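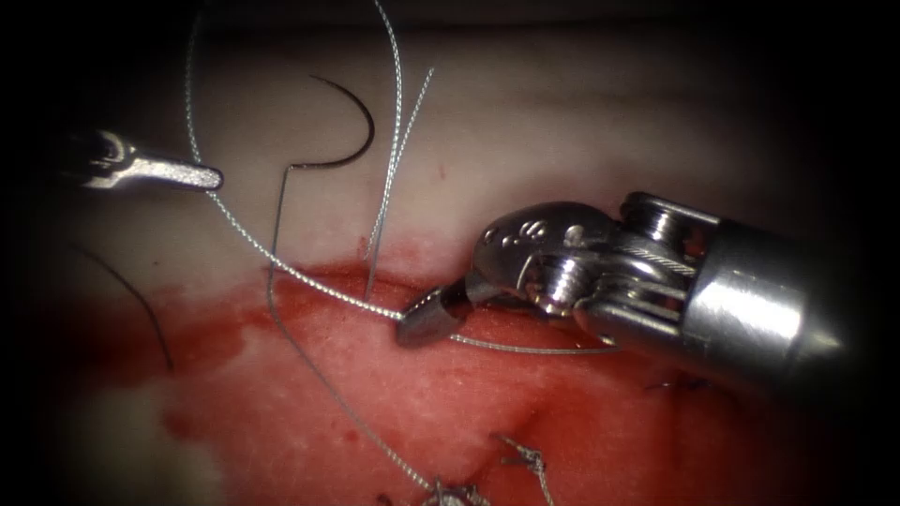
Flikside Month Off: Your Questions

What is the Month Off?
It's 31 days without alcohol, done together with everyone else who signs up. We run it every August, and last time 183 people joined in, which made us so happy!

Do I have to quit for good afterward?
Nope. Some people carry on, some go back to a beer with pizza, and plenty land somewhere in the middle. Your call entirely.

I slipped up on day 13. Am I out?
Not at all! Log it, pour yourself something fizzy and pick up again the next morning. Your earlier days still count on your Pirkex tracker.

What can I drink at parties?
So much good stuff. Our recipe page has 51 alcohol-free drinks (try the Rocha, it's grapefruit, rosemary and tonic, and it's gorgeous over crushed ice). Bring your own bottle if you're not sure what the host will have.

Will I sleep better?
Lots of members tell us they do, though the first week can be a bit restless. Everybody's different, so keep notes and see how yours goes.

Is it safe for everyone?
If you drink heavily or every day, please talk to a doctor before you stop. Quitting suddenly can be dangerous, and a doctor can help you cut down safely.

Does it cost anything?
The Month Off is free. So is the Zenine group chat, where you can swap recipes and cheer each other on at any hour.

Can I start in a different month?
Yes! Pick any start date in your tracker settings and the daily messages will follow it.

Page updated 19 Dec 2024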